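Section 3. Placing and Care of the Upholstered Seat

3.1 Before you start

Read this section through once before moving the seat. The Hamwood seat is supplied fully covered, and the cover does not come off. The work takes roughly 61 minutes, including the rest period in step 4.

3.2 Positioning

1. Choose a level stretch of hard floor. Clear cables from the path between the door and the final position.

2. Lift the seat by its base. Do not drag it, and do not pull on the fabric.

3. Set the seat down with its long side parallel to the wall or panel. Stools and desk chairs should stay clear of the rounded edges - repeated contact wears the weave.

4. Leave the seat unloaded for 30 minutes so the cushion can settle. 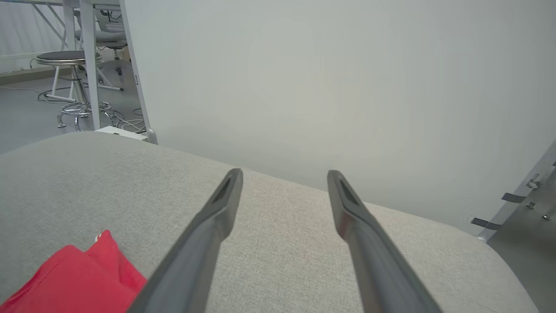 Fig. 3-1. Gray woven cover, rounded far edge, with pale panel behind.

Caution: Casters on desk chairs can catch the lower edge of the cover. Keep them away from the corners.

3.3 Clothing and textiles on the seat

The top may be used for laying out and folding clothes. Observe the following:

1. Place only fully dry items on the cover. Red and other strongly dyed fabrics can transfer color to light gray weave when damp.

2. Check garments for pins, open zippers and hard trim.

3. Lay jerseys with printed lettering face up. Do not leave print pressed against the cover overnight.
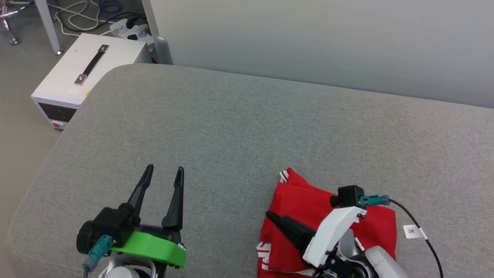
Leopold Nägeli
Technical Writer, Hubmann

4. Smooth out a bunched garment before folding. Start at the hem and work toward the neck.

5. Remove all items when finished and brush the surface in one direction.

Note: If color has transferred, blot with a white cloth and cold water. Do not rub. Let the area dry completely before further use.

3.4 Periodic checks

Vacuum the cover every 2 weeks with a soft brush head. Inspect the seams at the rounded corners every 3 months.

Revision 2, October 2018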